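Shop Tips: Living With an Arm at the End of the Counter
Print this page | E-mail this page
8/11/25

If you share a workshop in Grimville, sooner or later you will share it with a robot arm. Ours has taken four months of evenings and now moves a cup from one spot to another spot, a job I used to do for free.

Start with a plastic cup. It forgives a bad grip, and it bounces. Put a strip of tape on the counter where the cup goes, and write the date on the tape so you know which of your many starting points you are looking at. Keep a marker within reach for this. It will roll off anyway.

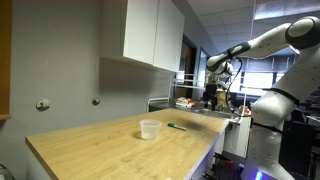 Cables come next. Leave a little slack at the wrist, then swing every joint through its full travel by hand, power off, before you tie anything down. I tied first. A new cable from Korley was 228 dollars, and they were very polite about it.

Run the first 300 moves at the slowest speed you can stand. Bring a sandwich. If the grip starts to drift before you reach 400, check the mounting bolts before you blame the code — I lost most of August to one bolt.

Last, wipe the fingertips with a barely damp rag. Sawdust makes them slick, and a dropped cup sounds much louder when people are watching.

Related tips
Quieting the Ramis shop vac
Tsikata clamps: which sizes to skip
Labeling cords before you need to
Getting marker off a pale countertop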